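Beige walls, which white for the ceiling?

kheri_o
I have rented a flat in Walbridge and the walls are beige. I want to paint only the ceiling. Is pure white too cold?
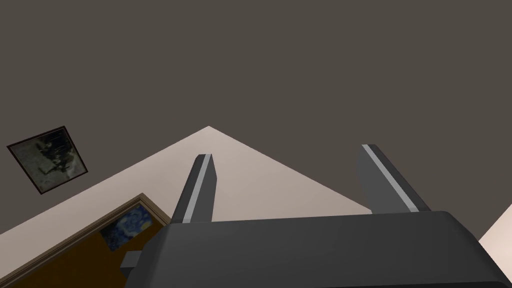
My budget is 200 for everything, brushes included.

gediminas_v
Take warm white. Pure white makes beige look dirty.

rehemak
I disagree. Mine is pure white and looks fresh. 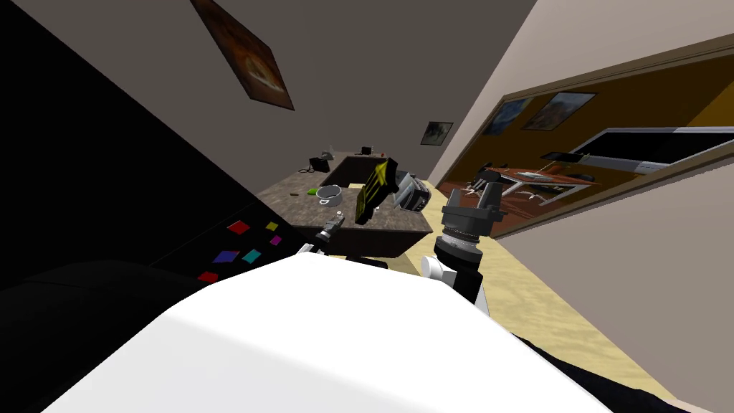
Test a small patch first, and look at it in the evening too. A large black surface beside something bright white makes the white look harder.

kheri_o
Thank you both, I will buy two small tins.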